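Wallpaper seam lifting in kitchen corner, paste or pull it all down?
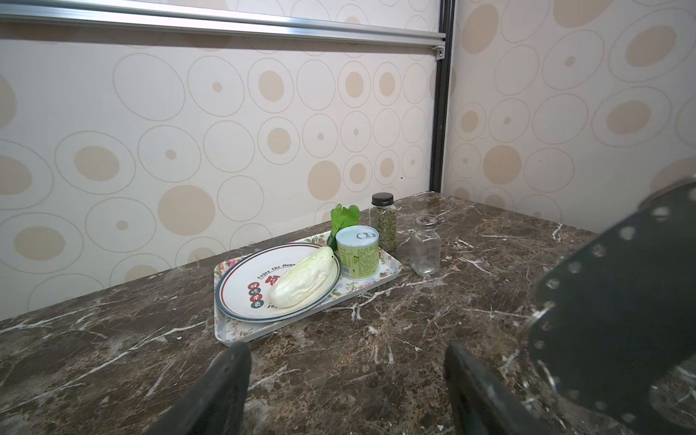
The corner by the counter, circles and ovals paper

Moved into a rental in Mevordale in December. Seam behind the counter comes away more every week, gap is 6 inches long now. Landlord says do what I like. Can I just glue it? Dont want to repaper, only have 3 offcuts and the pattern is a pain to match.
posted by zasthorpe_kit

Glue it. Seam adhesive, small brush, wipe the extra off with a damp sponge. Leave it 25 minutes before you touch it again. Did mine like this, still up.
posted by mopbucket16

Depends what's behind it. If the wall feels soft or smells musty, stop — you have a leak and paste wont hold. If it's dry, slit the paper right in the corner so it laps over a bit, then stick both sides. Paper wrapped tight round an inside corner pulls loose when the wall moves. Keep the offcuts, you'll want them for teh next patch. Run clear caulk where paper meets counter too.
posted by Trulevard

same problem here, following
posted by sjoberg_flat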